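Desero's Owner on Billing, Bookings and Doing Less
April 23, 2019

Quick one this week. Got the owner of Desero on the phone between edits, and she talked fast, so I typed fast. She's been running the adult studio for 16 years, first as a DVD label, now all membership site. No name in print, her usual rule.

First thing, the new schedule. Desero went from three scenes a week to one in February. Members complained. For a while.

"I read every email," she says. "Most of them said the same thing, why am I paying the same for less. Fair question. So I wrote back and told them what the money goes to now. Better sets, longer days, a real makeup artist. Some people left. Some came back."

The site has almost 4,000 paying members. She won't say what it was at the peak.

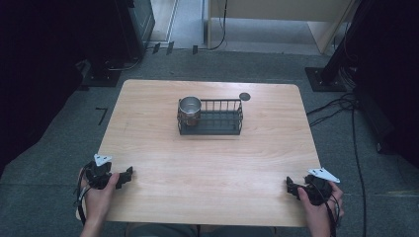
Back catalog is the other headache. 372 scenes, plenty of them shot in standard definition, and the paperwork for the oldest ones was in boxes. She had every release and ID record scanned before moving to the new biller, Varma, which wanted to see the lot.

"They asked for everything. I thought I was organized, I was not. There was a scene I loved, great couple, really funny together, and one page was missing. It came down that day. It's still down."

Does she miss the old biller? Short laugh. "No. They held $4,000 of ours over a chargeback fight and I got the same form letter over and over. Varma picks up the phone."

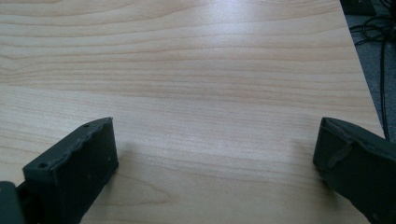 Renata Kolb
Staff Writer, Industry Desk

Bookings next. Desero uses Skillby now, a scheduling app built for regular film crews, nothing to do with adult. Performers put in their dates, their test results go to a separate service, and the yes and no list gets filled out befor anyone agrees on a rate.

"It used to be phone calls and a whiteboard. Somebody would show up and find out who they were working with in the makeup chair. I did that too, early on. I wouldn't now. Everybody sees the full plan days ahead and anybody can say no, and they get a kill fee if we're the ones who changed it."

And the feature? "Briltari," she says, and won't give up the plot. Costumes, a hotel, a script with acutal jokes in it. Two shooting days done, the rest once the location frees up again. Casting stays quiet until the trailer.

Last thing I asked was about directing. She's handing over half the scenes to a performer who has been with the studio for years.

"She's better with actors than me. I'm better with invoices. Sad, but I like invoices."

Trailer goes to members first, then the free tour page.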